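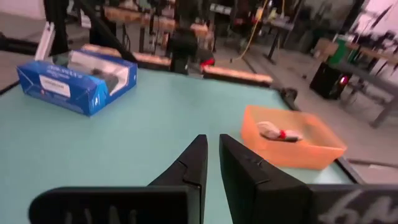
## 4. Build in the Shared Workshop

The arm was built in the shared workshop at Drarnska, where tables are used by several groups and must be cleared in the evening. For this reason we fixed the frame to one table with clamps. The fingers are our own design, named Surken, and each has a small step on the inner face. Figure 1 shows both fingers over the table, with a shallow orange tray at the right and a blue box with a clear window farther back.

The wrist camera was mounted so that the two fingertips stay always in its view. We recorded 291 trials in September, most of them after the other users had left.

### 4.1 Cable bundles

Cables are difficult for a gripper with two fingers, as they bend and their width changes along the length. We used bundles with different covers: smooth white, black with USB plugs, and braided in black and white. The closing speed was kept the same for all of them. 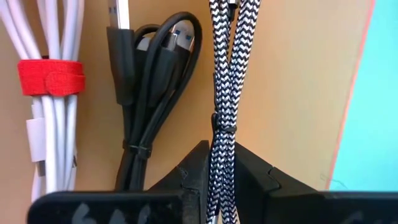 **Figure 2.** The fingertips at the two sides of the braided bundle.

Quiambao objected to this choice in the workshop log, writing that "the same speed is not the same force, and a braid will hide the difference until it wears." We accept the remark. The force limit is now set separately for each type of bundle, and the remaining trials follow this rule.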